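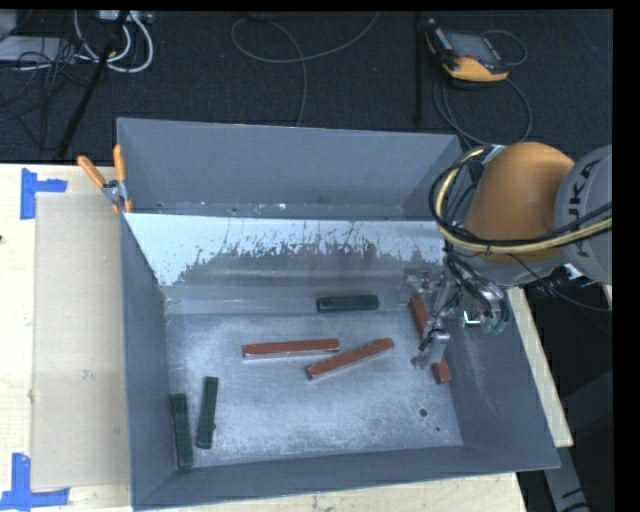

Getting the paint box out should be a pleasure, and for years mine was a chore, because half the tubes wouldn't open and the brushes had set like twigs. I paint portraits, mostly in acrylic and now and then in oil, at one end of our kitchen. These are the tips I've gathered for keeping a small painting corner going. Some came out of books, plenty came from the people I paint with, and a few I learnt by ruining things!

## Brushes

Wash acrylic out straight away, even if the phone's ringing. Cool water first, then a bar of plain household soap. Rub the bristles round and round on the bar, work the lather up towards the metal collar with your fingers, rinse, and do it again until the suds stay white. Faces need so many little mixes of pink and ochre that I use far more brushes than I expect, so I lay the used ones flat in a roasting tin with a splash of water until I can get to them. Don't stand them on their heads in a jar. The tips bend, and a bent tip is no use for eyelashes.

For a brush that has already gone hard, try this before you bin it:

1. Soak just the bristles in warm soapy water for 10 minutes.
2. Comb them through gently with an old toothbrush, from the collar outwards.
3. Wash as usual, squeeze into shape and dry flat on a towel.

It won't rescue everything, but I've had a lovely old filbert back from the dead that way, and the ones that stay scruffy are *brilliant* for hair and tweed.

## Stuck caps

Hold the cap (only the cap) under the hot tap for a bit, dry it and twist with a rubber glove on. Phyllis Holroyd showed me that one and I've hardly split a tube since. Once it's open, wipe the thread with a damp rag, and for oils add the tiniest smear of petroleum jelly.

## Skin tones that keep

I mix my main skin colours in one go, a light, a middle and a shadow, and keep them in small lidded pots. Lay a scrap of damp kitchen paper over the top of acrylic before you close the lid. Mine stays good for 5 or 6 days, longer in a cool larder. Dab a bit of each colour on the lid and let it dry, as acrylic darkens when it dries and the wet paint will fool you every time.

A stay-wet palette is dead easy to make too: a shallow lidded tub, a flat sponge cloth soaked in water, and a sheet of baking parchment on top. Pour off any puddles. If it begins to smell, boil the cloth or use a new one.

## Light

North light is wonderful if you have it. I haven't, so I tape tracing paper over the lower half of the window and the glare goes soft and even. For evenings, use two lamps with the same sort of bulb. Shahab Mousavi swears by a single strong lamp set high on the left, and his portraits have marvellous noses, so do have a play with it.

## Checking a likeness

- Look at the painting in a mirror. A wonky eye jumps straight out.
- Turn both the canvas and your reference photo upside down and compare the big shapes.
- Leave it by the kettle overnight and look again at breakfast.

## Getting it ready to hang

Let acrylic dry for a good few days before varnishing, and be patient with oils, which can take months. Follow the tin. Warm the room, keep the cat out, and lay the canvas flat. Two thin coats beat a thick one, the second brushed across the first.

A sagging canvas will often tighten if you mist the *back* very lightly and let it dry on its own, well away from a radiator. If that fails, tap the corner wedges in a little at a time, going round all the corners in turn.

For D-rings, measure a third of the way down each side, make a pilot hole with a bradawl and leave some slack in the cord. Felt pads on the bottom corners save the wallpaper, and write the sitter's name and the month on the back in pencil while you're there. I've got an April portrait of somebody's uncle and I still can't think whose.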